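Carrots, at last

06/11/2022

We've had the allotment up at Jelley Lane for three years now, and I think this is the first autumn I've come home with carrots I wasn't a bit embarrassed by (last year's were all legs, bless them). I sowed the first row in February under an old bit of fleece, far too early really, and then sowed again when nothing much came up.
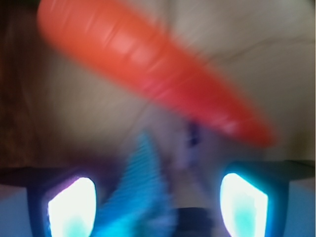
The soup is my mum's, more or less - onions, a knob of butter, eight decent carrots and whatever stock is in the freezer. I let it tick away while I read the paper, and then I always forget the pepper and have to get up again. We had it with toast, and there's a tub left for tomorrow's lunch.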